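Events > Regional Projects Forum > Speaker notes

Speaker notes: Getting small contractors into the Haugen substation work
Mulugeta Bogale, Polside

Slide 1. Thank the chair. Say where I work and what Polside does on the job: we manage the purchasing packages for the Haugen substation and the line out to Hiderley. We don't own either one. Skip the company history.

Slide 2. The project in short. One new substation, 37 kilometers of line, and an access road that the county keeps when we're done. Civil work first, then towers, then the electrical fit-out. The road is under way. Tower foundations start in November if the ground survey is signed off. Don't promise a month for the fit-out.

Slide 3. How the work was split. The first plan had five large packages. After the supplier meetings we broke two of them up, and there are now eight. Fencing, drainage and site clearing each stand alone. Explain that a firm can bid on one piece without the bond it would need for the whole civil contract. Mention that the bond was the point raised most often at the meetings, ahead of price.

Slide 4. What we ask for in a bid. Insurance, safety record, two references, a list of equipment owned or leased. Payment terms are 25 days from an approved invoice. Say this slowly, people write it down. Subcontractors get the same terms, and it's in the contract language. 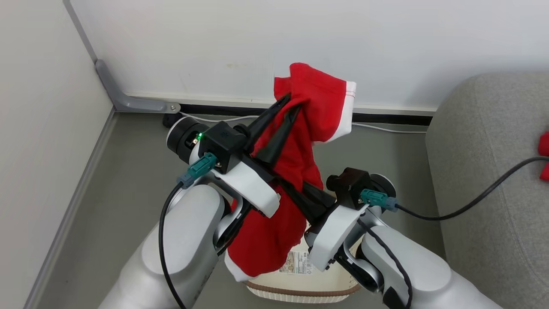
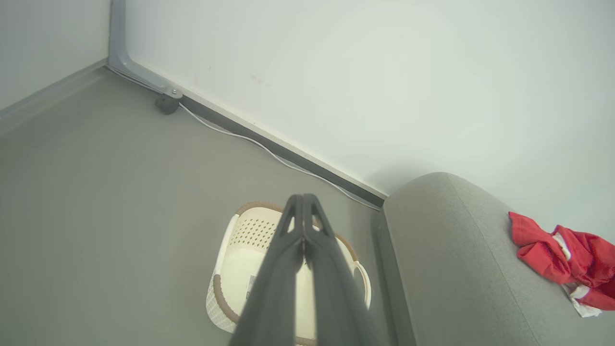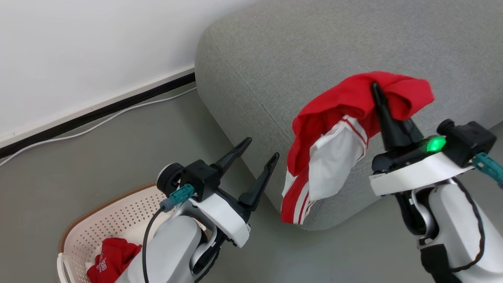
Abena Aidoo has argued that splitting the packages only moves the risk around, and that a small drainage firm waiting on a late road crew will be out of money long before anyone settles who pays for the delay. Take this point directly. We've added a standby rate to the smaller contracts. It covers crew wages and leased equipment. It doesn't cover lost work elsewhere, and say so before somebody asks.

Slide 5. Housing and traffic. Crews will stay in Hiderley and drive out. Trucks use the north route only, no heavy loads during school drop-off. The camp option was dropped on cost. If there's a question about rents, refer it to Edvin Kvam, who has the lodging agreement.

Slide 6. What went wrong on the road package. The bid window was too short and fell in the middle of the paving season. Three firms told us they'd have bid with more time. The next window is longer. Also the drawings were updated twice after posting, and not everybody got the second set. There's now one download page and an email when something changes.

Slide 7. Dates and contacts. Leave this one up during questions. Paper copies of the package list are on the side table. Sølve Öberg takes technical questions, I take the contract ones.

If time is short, drop slide 5 and go straight to 6.

Related items
Stuvesska pumping station: notes from the supplier meeting
Reading a bid bond, a short guide
Hiderley truck route map and hours
Slides: Road maintenance after handover, Sølve Torvik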